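Aligning Two Hand-Held Gripper Streams Before Policy Training
Ludham project notes, part 4. Last updated Jan 10, 2022

These steps cover time and pose alignment for bimanual demonstrations recorded with a pair of hand-held grippers. They assume that single-gripper calibration (part 2) is finished and that both recordings have been copied to the same machine. The commands belong to Sterix, our preprocessing package, but the method works with any trajectory tool that can export timestamps and poses.

1. Check the clocks

Each gripper records on its own clock. At the start of every session, close both jaws fully three times while the two grippers are held side by side. The closing events show up as sharp minima in the jaw width signal. Run

sterix sync left/ right/ --event jaw_close

The tool matches the minima, fits an offset and a drift term, and writes both to sync.txt. A residual above one image interval means an event was missed. Open the width plots and mark the events by hand.

2. Recover each trajectory

Run visual-inertial tracking on the two streams separately. Background texture matters more than the objects being handled. Large rooms with shelving, railings and stairs track well. Plain walls at close range do not. Reject any episode where tracking is lost for more than 60 consecutive images. Shorter gaps are interpolated.

3. Put both trajectories in one coordinate system

Separate tracking gives two maps with unrelated origins. The Treloar method, which we follow, uses the moments when one gripper's camera sees the marker cube on the other. Every such sighting gives a direct relative pose.
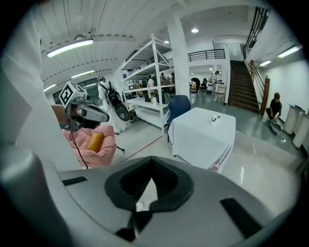 Collect all sightings in the episode and discard those where fewer than two cube faces were decoded. Single-face sightings suffer from the usual planar ambiguity and will flip the rotation. Then run

sterix relpose left/ right/ --min-faces 2 --robust

The solver estimates one rigid transform per episode. Do not average transforms across episodes. The maps are rebuilt each time and the origins move.

4. Check the result

Plot the distance between the two gripper origins over time, once from the aligned trajectories and once from the raw sightings. The curves should overlap wherever sightings exist. A constant gap points to a wrong cube-to-camera offset in the calibration file. A gap that grows through the episode points to drift, and the episode should be split.

On the Ititz set we started with 4,000 episodes recorded in December. After steps 1 and 2, 354 were dropped for lost tracking. Of the rest, 2,012 had enough two-face sightings to be aligned without manual work. The others went back through step 3 with --min-faces 1 and a prior taken from the starting pose. Results from that second pass are noisier in rotation and are flagged in the index.

5. Export

sterix export --frame left_start --relative

Relative export stores each gripper pose with respect to its own pose at the current step, plus the left-to-right transform. Keep the flag on for training. Absolute export is useful only for plotting.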